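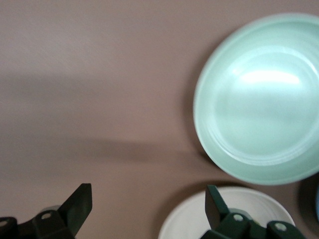 Tania Uddin
Staff writer, workplaces and trades

Amparo Paucar has run the dish return at the Urcombe staff canteen for nine years. The canteen serves 600 lunches on a normal day, and every plate and bowl comes back to the same counter behind the kitchen. Until January, four people sorted them by hand. Now a two-fingered arm from a firm called Flela does part of the sorting, and two of those four people work elsewhere in the building.

"I was told it would take the heavy part," Paucar says. "It takes the boring part. The heavy part is the racks, and we still lift those."

The arm works at its own table. It picks up plates and bowls one at a time and sets them in racks by size. A mint-green plate and a white bowl lying close together are an ordinary job for it, though a slow one. Paucar says her staff learned in the first week to leave more space between dishes.

"If they touch, it thinks about it. So we spread them out. That is a new job, spreading things out for the arm. It's not on anybody's job sheet yet."

Glare was the other early problem. The glazed plates reflect the ceiling lights, and Chun-yin Hung, the technician who looks after the arm, spent most of a month on it. He changed two of the lamps and retrained the software on pictures taken at lunchtime.

"In our lab the plates looked fine," Hung says. "In the canteen you get a white patch in the middle of the plate and a shadow on the table next to it. The arm has to know that neither of those is a dish."

He keeps a log of every pick the arm gives up on. It had 1187 entries when we spoke. Most were cutlery left in bowls, which the staff now take out before anything goes on the table.

Pui-shan Tang moved from the sorting counter to the salad kitchen in the spring. She says the work is better and the hours are worse. She used to start at 10 a.m. and now starts at 7.

"I didn't lose pay. They promised that and they kept it. But I used to talk to people all day at the counter. Everybody came past. Now I see lettuce."

Paucar has raised the start times with the canteen manager and expects an answer before the next rota. She has also asked that whoever is on the counter be allowed to stop the arm without calling Hung first. That was agreed, and there is now a stop button on her side of the table.

Would she go back to sorting by hand? She takes a while to answer.

"My wrists say no. But I would like my two people back."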